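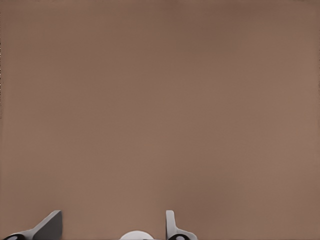 Wer darf eine gestoppte Zelle am Packplatz wieder freigeben, seit die Ablage der Teile automatisiert ist?

Die Freigabe erteilt die eingewiesene Bedienperson der laufenden Schicht, sofern die Störung mit einem Code der Gruppe A gemeldet wurde. Für alle übrigen Codes liegt die Freigabe bei der Instandhaltung.

Suche Suchbegriff eingeben Erweiterte Suche
Drucken | Als E-Mail senden

Vorgang 867 – Standort Morin, Packplatz Hadier
Meldende Stelle: Schichtleitung Verpackung
Bearbeitung: Anselmo Andrade, Automatisierung Brumonance
Status: in Beobachtung

Meldung
Während der Frühschicht hielt die Zelle wiederholt mit der Meldung 741 an (Greifweite außerhalb des Toleranzfensters). Betroffen war der Arm, der die Ablage in die Schale ausführt. Der zweite Arm blieb in Bereitschaft. Nach der Quittierung lief der Zyklus jeweils an, die Meldung kehrte jedoch nach kurzer Zeit zurück. Die Bedienpersonen haben die Teile in den Stillstandszeiten von Hand eingelegt. Das ist nach der geltenden Arbeitsanweisung zulässig, wurde aber nicht in jedem Fall im Schichtbuch vermerkt.

Die Schichtleitung bittet zugleich um Klärung, wie die Handarbeit während eines Stillstands auf die Stückvorgabe angerechnet wird. Diese Frage wurde an die Arbeitsvorbereitung weitergeleitet und wird unten unter »Arbeitsorganisation« beantwortet.

Bearbeitung, erster Eintrag
Die Zelle wurde in Fernness nachgestellt. Verwendet wurden die am Standort hinterlegten Parameter für Anfahrt, Greifweite und Ablageposition.

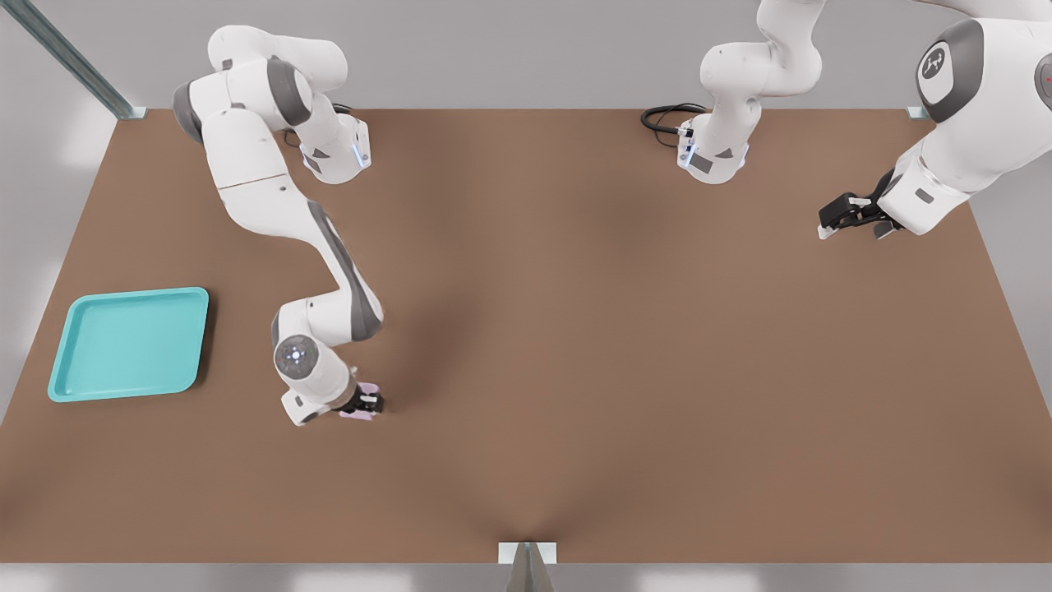 Der Fehler ließ sich mit dem Parametersatz der Frühschicht reproduzieren, mit dem Satz der Vorwoche dagegen nicht. Der Vergleich beider Sätze ergab eine Abweichung beim seitlichen Versatz des Greifpunktes. Der Wert war bei der Umstellung im April für eine andere Teilesorte eingetragen und danach nicht zurückgesetzt worden. Ein mechanischer Defekt liegt nach derzeitigem Kenntnisstand nicht vor.

10:40 Uhr: Rückfrage an die Schichtleitung, ob der Versatz am Bedienfeld verändert wurde. Antwort: nein, am Bedienfeld besteht hierfür keine Berechtigung.
11:15 Uhr: Anfahrt im Einzelschritt geprüft. Die Finger stehen beim Schließen nicht mittig zum Teil. 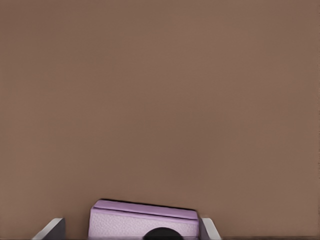 Abb.: Block zwischen den Greiferfingern, Abstand links größer als rechts

Bearbeitung, zweiter Eintrag
Der Versatz wurde auf den Ausgangswert zurückgestellt und der Parametersatz gesperrt. Änderungen sind ab sofort nur noch mit Eintrag im Änderungsverzeichnis und Gegenzeichnung durch die Instandhaltung möglich. In der Simulation wurden anschließend etwa 3.000 Zyklen ohne erneute Meldung durchlaufen. Die Übernahme an der Anlage erfolgte um 14:20 Uhr im Beisein der Spätschicht.

Arbeitsorganisation
Mit der Zelle hat sich die Tätigkeit am Packplatz verändert. Das Einlegen von Hand ist im Regelbetrieb entfallen, hinzugekommen sind Sichtprüfung, Quittierung und Dokumentation. In den Gesprächen mit der Schicht wurde mehrfach angemerkt, dass die Wartezeit vor einer stehenden Anlage als belastender empfunden wird als das frühere Einlegen – vor allem dann, wenn unklar bleibt, ob eingegriffen werden darf. Die Arbeitsvorbereitung hat dazu Folgendes festgelegt:

Stillstände mit Störungscode werden vollständig aus der Stückvorgabe herausgerechnet. Von Hand eingelegte Teile zählen zusätzlich und sind im Schichtbuch mit Uhrzeit einzutragen. Nach drei gleichlautenden Meldungen innerhalb einer Schicht ist nicht weiter zu quittieren, sondern die Instandhaltung zu rufen.
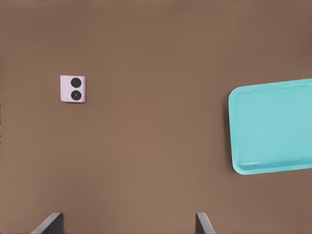
Die Einweisung in die geänderte Regelung findet während der Arbeitszeit statt und wird als Schulungszeit gebucht. Personen, die bisher nur aushilfsweise am Packplatz eingesetzt waren, nehmen ebenfalls teil. Bis zum Abschluss der Einweisung bleibt je Schicht mindestens eine freigabeberechtigte Person fest dem Platz zugeordnet. Ein Wechsel an die Nachbarlinie ist für diese Person in dieser Zeit nicht vorgesehen.

Offene Punkte
– Anzeigetext zur Meldung 741 am Bedienfeld überarbeiten; der jetzige Wortlaut lässt nicht erkennen, ob eine Freigabe durch die Schicht zulässig ist. Zuständig: Andrade.
– Nachtrag der nicht vermerkten Handeinlagen aus der Frühschicht. Zuständig: Schichtleitung.
– Prüfung, ob der zweite Arm bei Ausfall des ersten die Ablage übernehmen kann. Eine Zusage hierzu besteht nicht.

Der Vorgang bleibt bis zur Rückmeldung der Nachtschicht geöffnet.

Drucken | Als E-Mail senden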